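Open lab at Binduldale

I drove up to Binduldale in October for the open afternoon at the robotics lab. It is 52 miles each way, and I nearly turned back at the road works, but I had told Elmarie Matlala I would come and she had already put my name on the list at the front desk.

The lab is on the second floor of the old Cerkach building. Go in by the loading dock, because the street door was locked and the sign for it is small. They had coffee in the hallway and a table of handouts. I took one and left it in the car.

Pieter Msimang gave the first talk. It ran long. Most of it was about picking up things the arm has not been shown before, and why hard, plain shapes like toy blocks are the easy part. Clear plastic is a lot worse, and so is anything shiny. He said a person reaches into a junk drawer without thinking, and that his group has spent 3 years on the junk drawer. Then we went through to the next room to watch the arm work over a metal bin.
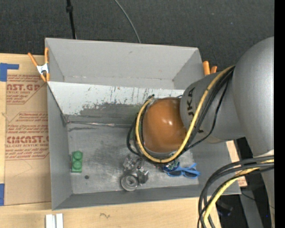 We stood behind a strip of tape on the floor and were asked not to lean. Nobuhle Zwane ran the session from a laptop and took questions while it went. It was slower than I expected. The arm would go down, stop, come up a little and go down again from another side. She said the stops are the software changing its mind, and that they could hide them but prefer to leave them in.

A man next to me asked what happens when it drops something. She said it tries again. He asked how many tries they had logged, and she looked it up: 1713 since the summer.

I asked about sunglasses. Folding parts are hard, she said, and it depends a lot on which end it goes for. I would have liked to hear more, but a school group was waiting and we had to move along.

There were 2 other rooms open. One was mostly posters. I left at four to miss the traffic and didn't. Elmarie says they will do it again in spring, and that parking will be on the Gater Street side.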